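Keklow Keyboard Layout Corpus: README and data card
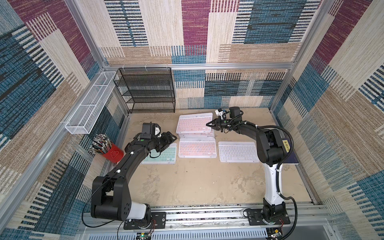

Bevo Wieser

02/08/2021

Overview

Keklow is a text corpus of keyboard layout definitions collected from public layout archives and normalized into a single format. Each record describes one layout: which character or function a key position produces, with and without modifiers. The release holds 2279 records covering 33 writing systems. It is intended for work on typing effort, layout comparison and input method testing.

The corpus holds layout tables only. It has no keystroke logs, no typing samples and no personal data.

Files

layouts.tsv: one row per layout, with identifier, title, script, language tag and geometry
keys.tsv: one row per key position per layout
deadkeys.tsv: dead key sequences and their output
excluded.tsv: records removed during cleaning, with a reason code
umia.cfg: settings for the Umia converter used to build the tables

All files are UTF-8 with Unix line endings. Fields are separated by a single tab. Empty fields mean that the source gave no value. A key that was explicitly set to produce nothing has the value NONE.

Fields in keys.tsv

layout_id: matches the identifier in layouts.tsv
pos: row letter and column number, counted from the left, for example C04
level: 1 for plain, 2 for shift, 3 for the third-level modifier, 4 for both
output: code point in U+XXXX form, or a function name in capitals
dead: 1 if the key starts a dead key sequence, otherwise 0

Geometry is recorded as ANSI, ISO, JIS or OTHER. Compact boards without a number pad use the same position codes as full-size boards, and the missing positions are left out of the table. Legends printed on keycaps are not recorded. They often differ from the active layout and should not be used to check it.

Cleaning

Source files were parsed with Umia and compared key by key. Where two records were identical on all levels, the older one was kept. A total of 206 records were removed as duplicates or because the source file could not be parsed. Code points in private use areas were left as found.

Control characters were replaced by function names. Combining marks are stored without a base character, so some editors will draw them over the tab that comes before. This affects display only.

Known problems

Language tags were copied from the sources and are uneven. Several older layouts carry a country code where a language code belongs.
Level 4 is sparse. Most sources define it for a few keys only.
Right-to-left layouts list bracket pairs by code point. Mirroring is left to the application.
The JIS tables omit the conversion keys on either side of the space bar.

Version notes

Version 2 changes the position codes for the bottom row, which now start at B00 on ISO boards. Scripts written for the first version will read this row one column off. The next update is planned for October and will add the missing JIS keys.

Contact: use the Keklow project issue page | © 2021 Keklow | Back to top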